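Tuesday, September 27, 2022
Desk room, Kirklow building

Went through the long white desk this morning before Helge Viklund needs it for the Irnau work. Monitors off. Wiped the desktop with a damp cloth, then a dry one. The screens I did with the microfiber only, no spray – the Zasurley cleaner left streaks in May and it took two passes to get them off.

Keyboards turned over and tapped out, then brushed. Crumbs mostly under the space bars. One has a sticky Enter key, put a bit of tape on the underside so we can tell it from the others. Saadet Yazıcı says there is a spare in the Kocabaş cabinet, second shelf. Did not look yet.

Cables are still the weak point. The keyboard leads are too long for where they sit and end up in loops at the back, where they catch when somebody pulls a keyboard forward. Measured the run from the desk edge to the socket strip: 400 cm if it follows the wall. Ordered 14 hook-and-loop ties, black.

Drinks are back on the desk as well. I would prefer them on the windowsill, or at least away from the keyboards, but left them for now.

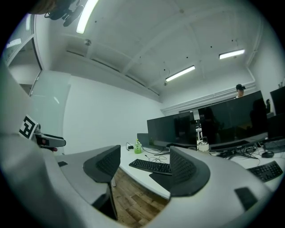
Should the cables be tied before or after the monitors are moved?
After. Helge wants the curved one shifted to get rid of the reflections, and anything tied now would have to be cut loose again. Leave some slack at the monitor stand so it can still turn.

To do: try the sticky key again after lunch, ask Saadet for the cabinet key, label the power adapter at the left end of the desk.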